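Cortavientos Saltard Gelow: revisión tras una temporada

Lo compré en agosto para sustituir un impermeable que ya no cerraba bien. Talla M, color negro, 114 gramos en mi báscula de cocina. La ficha de la tienda indica 8 gramos menos. Lo he usado en bicicleta y a pie, casi siempre con una camiseta térmica debajo.

Tejido. Fino, sin forro, de tacto liso. Corta bien el viento en bajada y transpira poco en subida; con pulso alto hay que abrir la cremallera. La lluvia débil la aguanta un rato. Con lluvia seguida cala primero por los hombros.

Plegado. Doblado en plano ocupa poco cajón y las arrugas se marcan, aunque desaparecen al llevarlo puesto. No trae bolsa propia. Yo uso una de malla de Geletti, que se vende aparte.

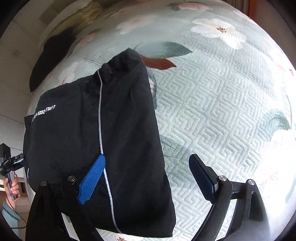

Tela negra lisa, doblada sobre la colcha.
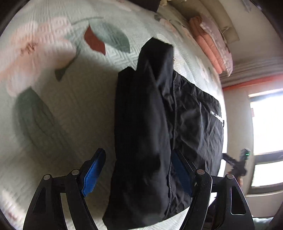
Patrón. Largo de espalda correcto para ir inclinado sobre el manillar. Las mangas me quedan algo largas y el puño elástico lo compensa. El cuello roza en la barbilla con la cremallera subida del todo. Berenice Hinojosa, con la misma talla y menos hombro, no nota ese roce, pero sí le sobra tela en la cintura.

Lavado. Programa corto, 200 revoluciones, sin suavizante. Seca colgado en una noche. Tras varios lavados, las costuras siguen planas y hay un hilo suelto en el bajo, que corté.

Precio. Pagué 73 euros en Pacheco. El modelo anterior era más barato y tenía bolsillo trasero; en este lo han quitado y lo echo en falta para las llaves.

Lo recomiendo para viento y tiempo seco. Para lluvia, mejor buscar otra prenda con costuras selladas.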